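Tuesday, March 25, 2025

Woke up at five thinking about quaternions, so that's where my life is.

The planner is still refusing to plan. Yesterday it refused 29 times out of 40, always with the same polite message about no valid path being found, as if it had been out looking all night with a flashlight. I spent the morning convinced it was the collision margins again. I shrank them. I shrank them some more. By ten o'clock the margins were so thin that the robot would have been allowed to shave with a door frame, and the message was still polite.

Alžběta came by with her coffee and asked if I'd checked the transforms. I said of course I'd checked the transforms. Then I waited until she was back at her desk and checked the transforms.

They were fine, which annoyed me more than if they'd been wrong. The base, the shoulder, both wrists, all where they should be. So the left arm knows where it is, the right arm knows where it is, and the planner, which is told where everything is at every tick, behaves like a man in a hotel corridor at 2 a.m. with the wrong key card.

Lunch at my desk. Read the Vorkomach release notes, all of them, including the section on deprecated log levels. They changed the default joint ordering in February and mentioned it in one line, under "Minor." I would like to meet the person who decides what goes under "Minor." I would like to rearrange the keys on their keyboard and leave a note.

But we pinned the old version in January, so it isn't that either. I got up a good head of indignation for something that doesn't affect us at all. I've saved the paragraph I wrote to them in case it's useful later.

The afternoon was better. I turned off everything I could turn off in Dratent and ran the house world with only the base moving. Fine. Added the right arm. Fine. Added the left arm holding the panel, and there it went, no valid path, and this time I was stepping the sim by hand and could see what the planner was upset about. The attached object's collision box was being built in the camera's frame and then hung on the wrist as though the wrist and the camera were the same thing. So every time the head tilted, the planner believed the robot was carrying a tabletop through its own chest. Of course it found no valid path. I wouldn't have either.

The real culprit is a helper function on line 1827 of a file I've been meaning to split up since I joined. It takes a pose and an optional frame, and if you forget the frame it picks one for you. My name is on the commit. The commit message says "small cleanup." 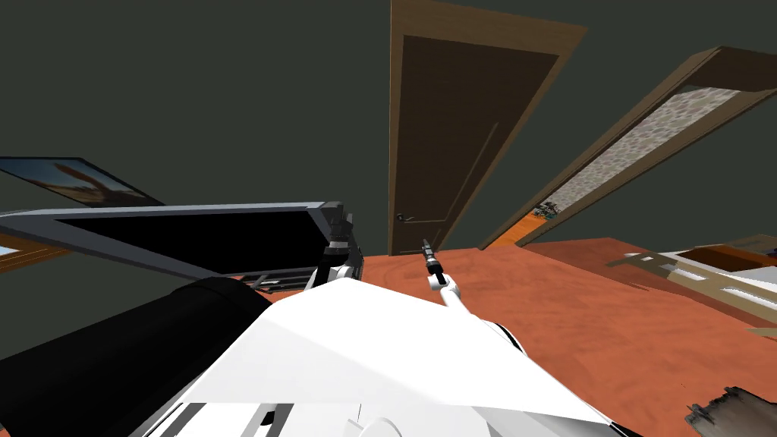
I told Alžběta, since she was going to see the diff anyway. She said "so it was the transforms," and I said it was a completely different transform, and she said mm-hm. She has a very economical way of being right.

The fix is four lines. The frame argument is now required and the function throws if you leave it out, which broke 108 tests the moment I pushed, every one of them happily relying on the guess. I fixed the easy ones before dinner. The rest are in the grasping code that Lloyd was built on, and I'm not going in there tired. There are comments in that folder that just say "why."

Ran the batch again on my branch before leaving. It planned. Then the controller lagged behind the plan and the base overshot its turn, so tomorrow I have a new problem, and it belongs to the control people, and I plan to hand it over with real warmth. I may bring pastries. I may also forget to mention that I changed the trajectory timestep last week, though I should look at that first, because I have a bad feeling about it.

Someone has asked again when we're moving all this over to Vosel. I said after the tests pass. That has been my answer since the fall and it has held up very well.

Home at eight. Tried to carry the laundry rack through the bedroom door flat, caught both ends, backed up, turned it sideways, caught one end. Put it down in the hall and left it there. Dinner was toast. Need to buy more bread, and call Mom about the weekend, and look at that timestep.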